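기말 프로젝트 보고서: 기계는 이제 집안일과 매장 잡일을 할 수 있는가

1. 왜 이 주제를 골랐나

처음 제안서의 제목은 '가사 노동의 완전 자동화에 관한 연구'였다. 담당 교수님이 제목 옆에 연필로 물음표를 하나 그려 주셨고, 우리 조는 그 물음표를 한 달 동안 들여다본 끝에 '완전'을 지우고, 이어서 '연구'도 지웠다. 남은 것이 지금의 제목이다. 2월에 중간 발표를 할 때만 해도 우리는 빨래를 개는 기계를 보여 드리겠다고 했다. 그 약속은 지키지 못했으므로 미리 적어 둔다.

조사 범위는 집과 작은 매장에서 사람이 매일 하는데도 일로 쳐 주지 않는 작업으로 정했다. 식탁 위 물건 정리하기, 진열대에서 흐트러진 상품 줄 세우기, 반납된 물건을 제자리에 돌려놓기 같은 것들이다. 바닥 청소는 이미 기계가 하고 있으니 뺐다. 조원의 자취방에 있는 청소기가 지난 학기에 양말을 먹고 멈춘 사건은 논의할 가치가 있다고 생각했지만 분량 때문에 싣지 않는다.

2. 조사한 내용

먼저 학교 근처 중고 전자기기 매장 '이와사키'에서 마감 작업을 지켜보았다. 밤 아홉 시가 되면 직원 한 명이 손님들이 만져 본 기기를 모아서 앞면과 뒷면을 맞추고, 기종별로 나누고, 충전대에 다시 올린다. 점장 니시무라 사치코 씨는 우리에게 의자를 내주면서 재미없을 거라고 경고했는데, 그 말이 맞았다. 다만 재미없는 일이라는 점이 우리 주제에는 중요했다. 기계에게 맡기고 싶은 일의 목록은 대체로 사람이 재미없어하는 일의 목록과 겹친다.

매장 작업을 단계별로 적어 보니 모두 7단계가 나왔다. 종이에 적으면 간단하다. 본다, 집는다, 뒤집는다, 구별한다, 옮긴다, 놓는다, 확인한다. 사람은 이것을 전화를 받으면서 한다. 직원은 기기를 집어 든 순간 이미 뒤집고 있었고, 뒤집으면서 다음 기기를 보고 있었다. 단계를 나누어 적은 것은 순전히 우리 사정이다.

다음으로 시판되거나 시험 중인 시스템의 소개 자료를 읽었다. '시스틱'의 자료는 주방을, '브리라노'의 자료는 세탁실을 다루고 있었다. 두 자료 모두 영상 속 집이 지나치게 깨끗했다. 그 정도로 치워져 있는 집이라면 로봇이 왜 필요한지 조원들 사이에 짧은 토론이 있었고, 결론은 나지 않았다. 영상 구석에 작게 배속 표시가 붙어 있는 경우도 있었는데, 이것을 발견한 뒤로 우리는 모든 영상에서 사람이나 고양이가 지나가기를 기다렸다. 고양이의 걸음이 부자연스러우면 로봇의 속도도 다시 계산해야 한다.

'얼리' 쪽 공개 자료에서는 시도 횟수를 구할 수 있었다. 여러 물건을 집어 지정한 자리에 놓는 작업을 971회 시도한 기록이다. 우리는 성공률을 인용하려고 했지만, 물건을 놓친 뒤 다시 집은 경우를 성공으로 보는지 표마다 기준이 달랐다. 표의 각주를 전부 읽는 데 하루가 걸렸고, 읽고 나서 성공률 인용을 포기했다. 이 보고서에 멋진 막대그래프가 없는 이유다.

3. 어려운 점 정리

첫째로 물건이 얌전하게 놓여 있지 않다. 공장에서는 부품이 정해진 방향으로 들어오지만, 집에서는 리모컨이 소파 틈에 비스듬히 박혀 있다. 납작한 물건은 특히 까다롭다. 손가락이 두 개뿐인 집게로 책상에 붙은 얇은 판을 집어 보라는 과제를 우리 조원에게 젓가락으로 시켜 보았더니, 조원 두 명 가운데 한 명은 손으로 밀어서 책상 끝까지 가져간 다음 집었다. 반칙이라고 했더니 전략이라고 했다. 나중에 논문을 찾아보니 로봇도 비슷한 방법을 쓴다고 해서 점수를 돌려주었다.

둘째로 비슷하게 생긴 것들이 많다. 검은 화면을 위로 한 전화기는 어느 것이나 검은 직사각형이다. 반짝이는 표면은 조명을 비추고, 케이스는 크기와 색을 바꿔 버린다. 사람이라고 늘 잘하는 것은 아니어서, 이와사키 매장에서도 직원이 기종을 확인하려고 기기를 켜 보는 모습을 보았다.

셋째로 팔이 둘이면 두 배로 편할 것 같지만 서로 비켜 주어야 한다. 좁은 부엌에서 가족과 함께 설거지를 해 본 사람은 설명이 필요 없을 것이다. 한쪽 팔이 일하는 동안 다른 팔이 어디에 있어야 하는가는 생각보다 큰 문제이고, 우리 집에서는 아직 해결되지 않았다.

4. 작업대 위의 과제

우리가 최종적으로 집중한 것은 휴대전화 정리 과제다. 매장 마감 작업에서 충전대와 손님과 전화벨을 뺀 것이라고 보면 된다. 평평한 작업면에 앞뒤가 뒤섞인 전화기를 흩어 놓고 양팔 장치로 집는다. 케이스를 씌운 것과 검은 것을 함께 두면 난이도가 제법 올라간다. 꽃무늬 벽 때문에 온실에서 휴대전화를 수확하는 것 같다는 의견이 있었다. 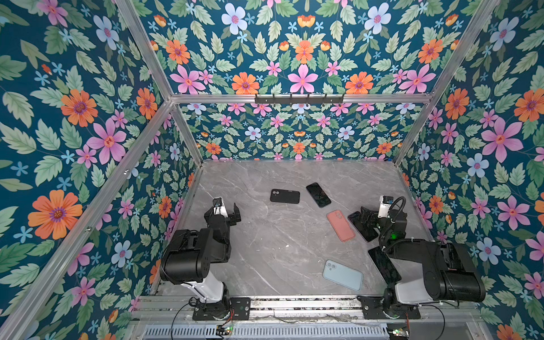 시마다 도모미 씨는 초고를 읽고 나서, 전화기를 집는 것과 정리하는 것은 다른 일인데 보고서가 자꾸 둘을 섞어 쓴다고 했다. 집는 것은 손의 문제지만 어디에 두어야 정리인지는 그 집 사람만 안다는 것이다. 자기 집에서는 충전기 옆이 제자리이고 동생에게는 베개 밑이 제자리인데, 기계가 둘 중 누구 말을 들을 거냐고도 물었다.

이 지적을 받고 4장의 제목을 '휴대전화 정리 로봇'에서 지금 것으로 바꾸었다. 제자리 문제에 대해서는 자리를 미리 정해 준 경우만 다루기로 한다. 베개 밑은 제외한다.

평가 기준도 다시 썼다. 원래는 '깔끔하게 놓였는가'라는 항목이 있었는데 조원 두 명의 점수가 한 번도 일치하지 않았다. 지금은 화면이 위를 향하는지, 지정한 칸 안에 들어갔는지, 다른 기기와 겹치지 않는지를 본다. 깔끔함은 부록으로 보냈다가 부록에서도 뺐다.

5. 잠정 결론

기계가 집안일을 할 수 있느�냐고 물으면 우리의 대답은 '어떤 집이냐'이다. 물건의 종류가 정해져 있고, 놓을 자리가 정해져 있고, 옆에서 누가 지켜보고 있다면 할 만한 일이 꽤 있다. 매장 쪽이 집보다 먼저일 것이라는 데에는 조원 모두가 동의했다. 매장에는 적어도 제자리가 적힌 표가 있다. 니시무라 점장님은 마감 시간에 24분 정도를 쓰는데, 기계가 밤새 걸려도 아침까지만 끝내 준다면 상관없다고 하셨다. 속도에 집착하던 우리로서는 조금 허탈한 말이었다.

다음 학기에는 수건을 해 볼 생각이다. 교수님께는 아직 말씀드리지 않았다.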